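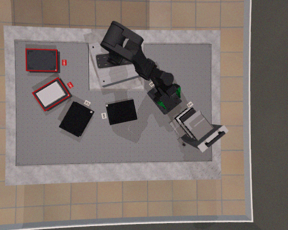

Screen printing is the one where you push ink through a mesh with a rubber blade, and I'd argue it's still the most satisfying way to put a picture on a piece of cloth or card. The idea is simple enough. You stretch a fine mesh over a frame, block up the bits you don't want printed, lay it on the material and drag the ink across. What catches people out is lining everything up, especially once there's a second colour. A work surface with a regular grid of small dark dots, like the grey one in the picture, gives your eye something to square the job against, and I've ruled pencil grids on plenty of plain benches to get the same thing.

Stencils

The stencil used to be cut by hand from paper or film, and you can still do it that way for bold shapes (I do, for kids' shirts). Most shops now use a light-sensitive coating. You spread it thinly on the mesh, let it dry in the dark, put your artwork on top and shine a strong light on it. Wherever the light gets through, the coating goes hard. The rest washes out with water and leaves the open part of the design. Get the timing wrong and you'll be scrubbing the whole lot off and starting over, which I have done more often than I'd like!

Mesh and ink

Mesh is sold by how fine the weave is. Coarse mesh lets through a lot of ink and suits thick whites on dark cloth, while fine mesh is for small lettering and dots of tone. Water-based inks feel softer on a shirt but they dry in the mesh if you stop for a chat. Plastisol, the other common sort, stays wet until it's heated, so you can go and have lunch. My own favourite was a red from Pisharody, a lovely strong colour, though it needed a fair bit of stirring.

Presses

A hand press can be as basic as two hinge clamps screwed to a board. From there you go up to the carousel, where shirts ride around on arms and each colour has its own screen. The Skollel I learnt on was a small bench carousel, heavy as anything, with a wobble in one arm that we fixed with a folded bit of card. Darklow, the shop where I did my first paid work, ran a job of 2,000 tote bags on it one June, in 2 colours, and I still can't look at teal.

When to use it

Setting up takes ages, so for a run under 20 I'd usually go digital. After that the screens start to earn their keep, and the ink sits thicker and brighter than most digital prints I've handled. Posters, labels, stickers and signs are all done this way too. Curved things like mugs need a press that rolls the object under the screen; Lolach made a hand-cranked one, and I've only used it for pint glasses.

Page last changed September 28, 2021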